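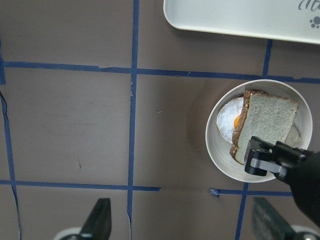

白いおわんの中のパンと目玉焼き。パンのはしに、黒いグリッパーがとどいています。

ロボットアームのお世話、どうやるの？

みんなは、ロボットってスイッチを入れたらすぐに動くと思っていませんか？　じつは、動きだすまでの準備と、動いたあとのお手入れに、とても手間がかかるんです。でも、そこがすごくおもしろい！　今日は、食器や食べものをあつかうロボットアーム「クラネント（Kulanent）」のお世話のしかたを、ミスタウ（Mistau）工房の作業台からしょうかいします。

まずは「手」のお話から

ロボットアームの先についている、ものをつかむ部分を「グリッパー」といいます。人間でいえば手ですね。クラネントのグリッパーは、2本の指を開いたり閉じたりして、ものをはさみます。

パンをつかむのは、じつはなかなかむずかしい仕事です。強くはさむとつぶれてしまうし、弱いとするっと落ちてしまいます。みんなも、自分の指で食パンのはしをそっとつまんでみてください。どのくらいの力なら、あとが残らないかな？　ロボットの場合は、その「そっと」を数字で決めてあげます。工房では、力の強さを0から255までの目もりで表していて、パンのときは82、かたいマグカップのときは102にしています。たった20のちがいなのに、パンにとっては大ちがい！

食べものにさわったあとは、グリッパーのそうじです。アームを止めて、電源を切ってから、やわらかい布で指の内側をふきます。パンくずは小さいけれど、指のつけ根のすきまに入りこむと動きがしぶくなるので、細いブラシでかき出します。油がついているとつかんだものがすべるから、卵のあとはとくにていねいに。ふき終わったら、指をゆっくり開いて、閉じて、開いて。これを7回くりかえして、へんな音がしないか耳をすませます。この時間、なんだか歯医者さんになったみたいで楽しいんですよ。

青いテープの地図

つぎは作業台です。台には青いテープがたてとよこにはってあって、大きなマス目になっています。これがあると、「おわんはこのマス」「マグカップはとなりのマス」というように、ものを置く場所をみんなで同じように言えます。社会科で使う地図のマス目とそっくりですね！

テープは毎日使っているうちに、はしがめくれたり、ちぎれたりします。めくれたテープにおわんのふちが乗ると、ほんの少しかたむいて、つかむ場所がずれてしまうことがあります。直すときは、古いテープをはがしてから、じょうぎをあてて新しいものをはります。指でぎゅっとこすって、空気をぬくのがコツ。

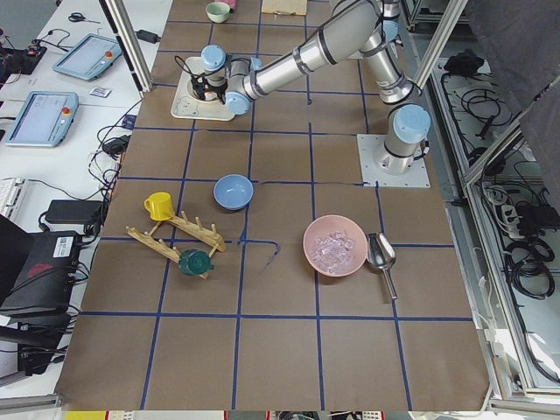 置くものの形がいろいろあると、ロボットの練習はぐんとおもしろくなります。まるいおわん、取っ手のあるマグカップ、木のくしがならんだ水切りラック。氷だってあります！　つるつるすべる氷は、スコップですくう練習にぴったりです。ただし、とけると水になりますから、氷を使ったあとは台の上をかならずかわいた布でふきます。水が電気の部品にかかったらたいへんです。

アームのつけ根も大事

アームがしっかり立っていられるのは、つけ根が板の上に固定されているからです。ここがゆるむと、つけ根ではほんの少しのぐらつきでも、うでの先では大きなずれになります。長い棒のはしを持って、手もとを少しだけ動かしてみてください。反対のはしは、びっくりするほど動くでしょう？　それと同じことが起きるんです。だからボルトのしまりぐあいは、専用の工具で決まった順番にたしかめます。

ケーブルも見ます。アームが曲がったときに、引っぱられていないか。関節のところではさまれていないか。クロンモント（Clonmont）という町にあるもうひとつの工房では、ケーブルのとちゅうに白いしるしをつけていて、しるしの場所が動いたらすぐ気づけるそうです。いいアイデアなので、まねすることにしました。

赤いボタンをおぼえよう

ロボットに動きを教えるときは、「ティーチペンダント」という、画面のついたタブレットのような道具を使います。ここには赤い非常停止ボタンがついています。「あぶない！」と思ったらすぐにおす、とても大切なボタンです。お世話を始める前には、このボタンをおして、アームがちゃんと止まるかどうかをためします。アームが2台あるときは、もちろん両方ともためします。

もし学校や科学館でロボットアームを見るチャンスがあったら、動いているところだけでなく、足もとの板やケーブル、赤いボタンもさがしてみてください。動いているあいだは、手を出さないでね！

次回は6月、ギリーズ（Gillies）号という車輪つきロボットのタイヤ交換をお見せします。

このサイトでは、ページを見やすくするためにクッキーを使用しています。おうちの人といっしょに設定をかくにんしてください。［同意する］［設定を変える］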